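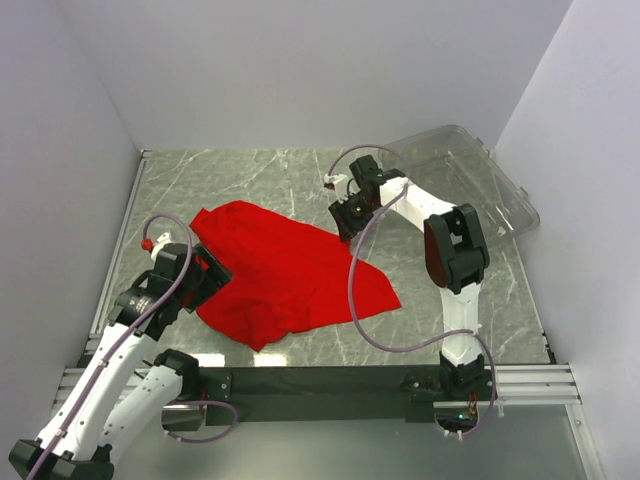

Chih-ming Kong replied:
For red cloths I would not start by shaking. First find two corners, then lift. If you shake a cloth when it is in a ball, the creases only move to another place. I do it like this for years and my cloths come out of the drawer flat enough.

marble_and_mop wrote:
But how do you find the corners when it is all bunched on one side? In my case there is one point sticking out and the rest is hidden inside. I pull the point and the whole thing comes with it.

Chih-ming Kong replied:
The one point is your first corner. Do not pull it. Hold it and follow the edge with the other hand until the edge ends. There is the second corner. Then both hands go up and apart, slowly.

tablecloth_ten wrote:
I do not agree that this is always better. For a small cloth, following the edge takes longer than just spreading it on the floor or table with the palm. I put it down, I push from the middle to the outside, finished. The corners show themselves.

Chih-ming Kong replied:
On a rough table, maybe. On a smooth stone surface the cloth slides away with your palm and you have the same ball, only further from you.

tablecloth_ten wrote:
Then you hold one side with the left hand and push with the right. It is not so difficult.

grelus_lodger wrote:
Can I ask about the fabric? You both talk like every cloth is the same. My red ones are a bit fuzzy and they take every little white thing from the room. If I spread them on the floor I have to brush them again after. So I prefer to lift, even if tablecloth_ten is right that it is slower. 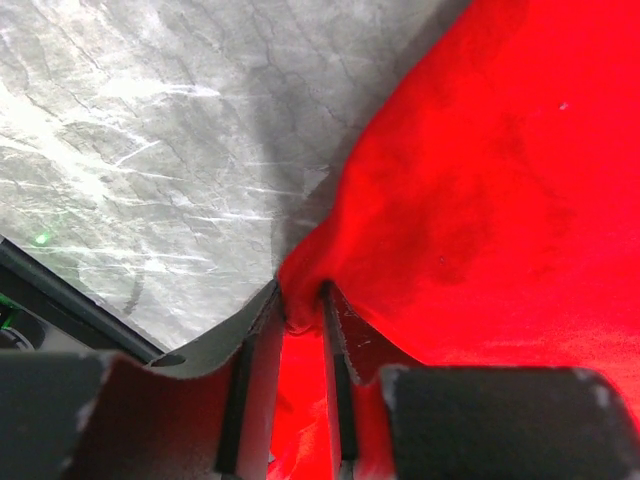 Clombridge Linen and Household Club
Board: Folding and storing > Cloths, towels, napkins

marble_and_mop wrote:
The fuzz is my problem too! Small pale dots everywhere. I tried a sticky roller and it works, but the roller also makes the cloth lift from the surface and then I have new folds. Does somebody have a brush that is soft enough?

Eugénie Le Goff replied:
I use a clothes brush with natural hair, from Jacquet. Always in one direction, and you keep one hand flat at the start of the stroke. With a roller you must press down and peel slowly at the end, otherwise it happens exactly what you describe.

grelus_lodger wrote:
Does the direction matter so much? I thought it is only for velvet.

Eugénie Le Goff replied:
For thin cotton it does not matter. For anything with a surface like felt you will see darker and lighter places if you brush it both ways. They are not stains, but it looks like stains, and my mother in law always asks about it.

tablecloth_ten wrote:
I washed mine once because of that. Completely for nothing.

marble_and_mop wrote:
OK, so I tried the method with the edge on Thursday. The first corner was easy. On the way to the second one I lost the edge two times, because there was a fold lying over another fold and I took the wrong layer. When I lifted, I had one corner in the left hand and the middle of a side in the right hand. It hung like a triangle with a tail.

Chih-ming Kong replied:
This is the usual mistake. You can repair it without putting the cloth down. Keep the left hand where it is. Let the right side hang, then look for the lowest point. Very often the lowest point is a corner. Take it, and now check if the side between your two hands is a hem or only a fold. A hem feels thicker.

Eugénie Le Goff replied:
And if it has no hem? Many cleaning cloths are only cut.

Chih-ming Kong replied:
Then you have to look. A fold is round, a cut edge is sharp.

tablecloth_ten wrote:
So now we have four steps and looking. I am still finished before you with my palm :) 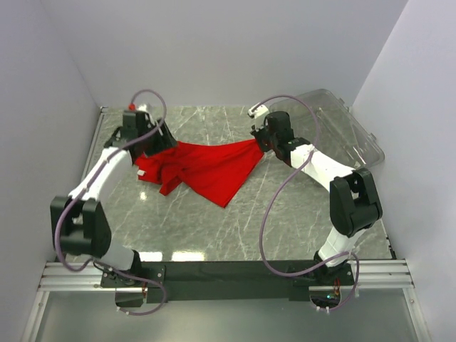 Eugénie Le Goff replied:
It depends what you want after. When I have two corners at the same height, I can fold immediately in the air and put the cloth down already in half. With the palm method you get it flat, but then you must pick up the corners anyway for the first fold. So you saved nothing.

tablecloth_ten wrote:
Hm. For folding in half, yes, I give you this point. For a cloth that stays flat on the table I keep my way.

grelus_lodger wrote:
How hard do you pull between the two hands? I have a Sturkar cloth which became longer on one side after some months and I think it was me.

Chih-ming Kong replied:
Only until the top edge does not hang anymore. If you see lines going from your fingers to the middle, it is too much. And hold with more of the finger, not just the tip.

marble_and_mop wrote:
Second try this morning was better. Still a small crease on the left where I hold it, but the fold was straight. I will try the brush before I put them away.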